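Semaan Library of Things Passes 200 Members, and the Shelves Keep Filling Up

If you've walked past the old dairy office on Clondia Street lately, you may have noticed people coming out with some pretty odd armloads: a carpet cleaner, a cake stand, a telescope in a padded bag. The Semaan Library of Things opened its doors in April, and it has just signed up its 200th member. For a town our size, that's terrific!

The idea is simple and very easy to like. You pay a small yearly fee, you borrow the things you only need once in a while, and you bring them back when you're done. Loans run for 2 weeks, and you can have up to 4 items out at a time. There's no charge for each loan, and kids' items (the marble run is booked solid) don't count toward your limit.

"I figured we'd lend out a lot of drills," said Sointu Savolainen, who started the project after pricing a tile cutter for one small bathroom. "We do lend out drills. But the thing people fight over is the apple press. I had three calls about it before breakfast one morning, and apples weren't even ripe yet."

The catalog now stands at 1168 items, nearly all of them donated. A big chunk came from households clearing out garages, and the Jukmont school district passed along a whole closet of music stands, badminton nets and folding easels. The most borrowed things so far have been the carpet cleaner, the pressure washer, the long extension ladder and a waffle maker that turns out waffles shaped like little farm animals. I've had it home once already. The pig is the best one.
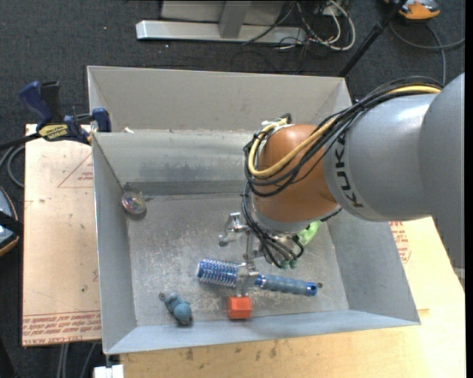 Repairs are a bigger part of the work than most visitors would guess. Anything that comes back with a rattle or a frayed cord goes to Modupe Obi, who runs the repair bench in the back room and has taught a good many members to fix their own stuff along the way. Her evening sessions start at 6:30 and usually run late. At the one I sat in on, a father and his two daughters took apart a hand mixer, cleaned it, put it back together and cheered when it started up. The older girl wanted to know what else they could open.

"People come in thinking they need somebody smart to do it for them," Obi said. "Mostly they need the right screwdriver and a place to put the little screws."

She keeps muffin tins for the little screws, and would gladly take more of them. She's also looking for sewing machine feet of any make, and for someone who knows accordions. (Two have been donated. Both wheeze.)

Some of the nicest stories have come from things nobody expected to go out at all. A set of mah-jongg tiles sat on the shelf for weeks and then kicked off a weekly game at the senior center. The telescope has been to three birthday parties. A member on Zuron Road borrowed the big canning kettle, liked it so much that she bought one secondhand, and then dropped off a dozen jars of plum jam for the front desk. The jam did not last the afternoon.

There have been a few bumps, of course. The online booking page still shows some items as available when they're out, so it's a good idea to call ahead for anything large. Parking on Clondia Street is tight until the paving crew finishes, though the lot behind the bakery is open to borrowers after lunch. And the tent collection needs help: the library has plenty of tents, and far fewer poles than it ought to have. If you find a stray bag of them in your attic, please bring it by.

Next up is a seed and garden shelf, with a broadfork, a wheel hoe and a soil test kit already spoken for. Savolainen would also love to add camping stoves and a good tall stockpot or two before the chili supper season gets going.

New members can sign up at the front desk with a photo ID and something showing a local address. Teens can join with a parent's signature. Donations are taken at the side door, clean and in working order if possible, and large items by phone call first. Ask about the waffle maker while you're there. The waiting list is moving along nicely.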